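Veren Keeps Its Landlines, for Now

The town of Veren will go on having a telephone on every front desk for at least one more winter, after a meeting that ran well past the time the heating goes off.

The plan had been to end the town's desk phone contract in December and move everyone to an app. The app is made by Kollevach, which also runs the parking meters, and opinions about the parking meters took up the first part of the evening. Yatziri Gallegos, who chairs the services board, let this go on for a while and then asked if anyone wished to talk about telephones. A good many people did.

At issue are 466 lines in town offices, the library, the clinic and the two schools. Many of them rarely ring. The town pays for all of them anyway, under a contract signed when a fax machine was still something you showed to visitors.

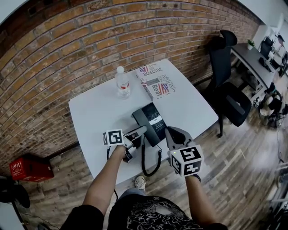 The board's own report says the lines took 4000 calls last month. It goes on to say that 3000 of those were from people trying to reach a different line. Supporters of the app read this as proof that the system is broken. Supporters of the phones read it as proof that people are using it.

Emiliano Ponce, speaking for the app, said a single number with a menu would sort callers in seconds. He offered to show how it worked and put his cell phone on speaker. The menu asked him to choose a language, then a department, then a language. He was thanked for his time.

Rachid Younis, who has the front desk at the clinic, said most of his callers are over seventy and know one number by heart. They call it about prescriptions and also about snow, bus times and, in one case, how long to boil an egg. He said he had no strong feelings about hardware but would like to know who was going to take the egg calls.

The contract itself is with Stekum, the regional phone company, and has a clause that renews it unless the town objects in writing by a certain day. That day was Sunday. The office that handles written objections is closed on Sunday. Gallegos described the timing as "unfortunate," and a man in the back row described it in other terms.

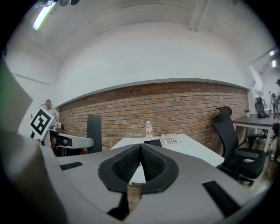 Bottled water on a white desk.

The board then voted to keep the lines for another year and to take out any that have not rung since spring, once somebody has worked out which ones those are. The first idea was to ask each office to call in with its own number. Several offices do not know their own number, and the stickers on the handsets faded long ago.

There was a short exchange about the hold music, a pan flute piece that the town pays for separately. The fee is small. A motion to drop it failed by two votes, which was closer than the vote on the phones. 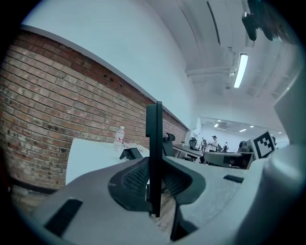 Xóchitl Arriaga said that she had been on hold with the permit office since before lunch and had come to the meeting partly to see if anyone from it was there. She would vote for whatever got picked up, she added, and she did not mind the flute.

The permit office was not represented. Its line is one of the 466 and is staying.

Leopoldo Escobedo will lead the count of working phones, starting at the Robles Street annex. Residents who want to comment on the plan can do so by phone. The number will be posted when it has been confirmed.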